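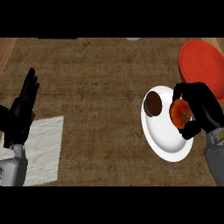

How I make walnut ink on the stove (and keep it from going moldy)

I've been making brown ink at home for a few years now and I still get a little thrill when the pot goes from weak tea to something that really bites into paper. Walnut is the one I'd start anybody on. It's forgiving, it smells like a wet forest, and you can mess up most of the steps and still end up with something you can draw with.

A quick warning before you get excited: walnut hulls stain. Hands, grout, dish towels, the good spoon. Wear gloves the whole way through and put on the shirt you paint the garage in. Also, if you have a tree nut allergy, skip this one and go make something from onion skins.

What you need

Black walnuts with the hulls still on, enough to fill a big stockpot about halfway
An old stainless pot you won't cook in again
A long stick or spoon, same deal
A mesh strainer and some old cotton to line it (pillowcase is perfect)
Water
White vinegar
Whole cloves
Gum arabic, liquid kind
Small glass bottles with tight lids
Scrap paper for testing, lots of it

Getting the hulls

You want the fleshy outer part, the bit that starts out green like a tennis ball and goes black and mushy on the ground. The mushy ones are the best ones. I used to pick through for nice clean green walnuts and my ink was always a bit yellow and sad. Then one fall I got lazy and left a bucket outside for a couple of weeks, and what was in there by the end was disgusting and made the richest brown I'd ever had.

If you don't have a tree nearby, you can buy dried hulls. I've had decent luck with the bagged ones from Kulcombe, and you need a lot less by volume than you do with fresh. Soak them overnight before you start.

You don't need to peel the hull off the nut. Some people do. I throw the whole thing in, squash it with the stick as it softens, and let the strainer sort it out later.

Cooking it

Cover the walnuts with water, just barely. Bring it up to a simmer with the windows open and then turn it way down. You're after lazy bubbles. Leave it like that for most of a day if you can - I usually put it on after breakfast on a Saturday and check it whenever I walk past. Top it up if the hulls start poking out.

Turn it off at night, lid on, and let it sit. Next morning, cook it again. I do this for 2 days and then start testing.

To test, dip a brush or even just a toothpick in and make a mark on scrap paper. Let it dry all the way before you judge it! It looks much darker going on than it does an hour later, and I've bottled ink too early more than once by getting impatient with this part. If the dry mark looks like coffee, keep going. If it looks like dark chocolate, you're there.

Straining

Let it cool until you can handle the pot safely. Line the strainer with cotton, set it over a big bowl or a second pot, and pour slowly. Gather up the cloth and squeeze (gloves!) because a lot of the good stuff is hiding in the sludge.

Then strain it again through a clean piece of cloth. I know, it's boring. But if you ever want to put this in a dip pen, grit is going to make you miserable. For brush work you can get away with one pass.

The sludge can go in the yard waste. Don't put it near tomatoes or anything you're fond of, as walnut is rough on other plants.

Reducing

Pour the strained liquid back into the rinsed pot and simmer it down with no lid. How far is up to you. I go until there's a third or so left. It'll get slightly syrupy and the color deepens a lot in the last stretch, so stay in the kitchen at this point. Burned walnut is a smell that hangs around until the following week.

Finishing

For every 50 ml of ink I stir in a small splash of vinegar and a few drops of gum arabic. The gum is what helps it sit on the page and stops it from feathering out into hairy little lines. Too much and it goes shiny and dries tacky, so add a bit, test, add a bit more. The Belum gum is thin and easy to control. The Sarıgül one is thicker and I'd cut the amount in half.

Drop one whole clove in each bottle. It slows down the mold. My bottles live in the door of the fridge with big labels on them, and even so I get a furry one now and then. Skim it if it's just a speck, toss it if it smells off.

Using it

It's lovely in a brush, thinned out in layers. You can get from pale sand all the way to nearly black with just the one bottle and some water. In a dip pen it flows well if you strained it properly. Please don't put it in a fountain pen. I killed a perfectly nice one that way.

Paper makes a big difference. On cheap copy paper it sinks in and goes flat. Hot press watercolor paper keeps the edges crisp, and the Fomel sketch pads are okay too, if a bit thirsty.

If you want it darker

Put a handful of rusty nails in a jar of vinegar and leave it for a week or 2 with the lid loose. Strain the liquid and add it to your ink a teaspoon at a time. It pushes the brown toward a cold blackish gray. It's also harder on paper over the years, so I keep this batch for sketchbook stuff and use the plain brown for anything I'm giving away.

Label everything with what went in it. I have three bottles on my shelf that just say "good one" and I couldn't remake any of them.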